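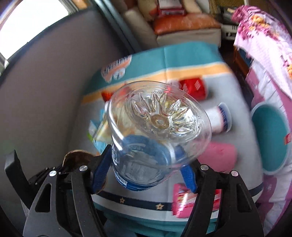 Last updated Jun 17, 2026

I have a simple test for any machine that wants to live in my house: clear the table after a snack. I don't mean a bare steel bench with one mug on it. I mean a patterned cloth, a yogurt cup on its side, a sponge, a glossy snack packet and a clear plastic cup that somebody has to pick up without crushing it.

Clear plastic is the mean part. Light bounces off it, the cloth shows through all bent, and a camera has to guess where the cup ends. You and I just grab it. Two fingers with ridged blue pads can squeeze one from both sides just fine, as long as something smart enough tells them where to go and when to stop.

So can they do it yet? In January I spent a long afternoon at Urnora, a little outfit in Sanditz, and asked for 100 tries at my snack table. The arm got the cup into the bin 90 times, which beats my kids by a mile! Then I swapped the cloth for a busier one and it missed 3 in a row. It also took 169 seconds to do the whole table, and I had plenty of time to finish my coffee.

Iltel, the other company I visited, skips cups for now and sticks to folding towels. Smart, maybe. Towels don't roll off the edge – though watching one get folded wrong, shaken out and folded wrong again is its own kind of pain.

The shop-floor crowd is further along. At the Wibisono packing plant the arms see the same box in the same spot all day long, and they're great at it. My table is never the same twice. I'd still take one home tomorrow if it did the sponge too, and I'd wipe up the crumbs myself.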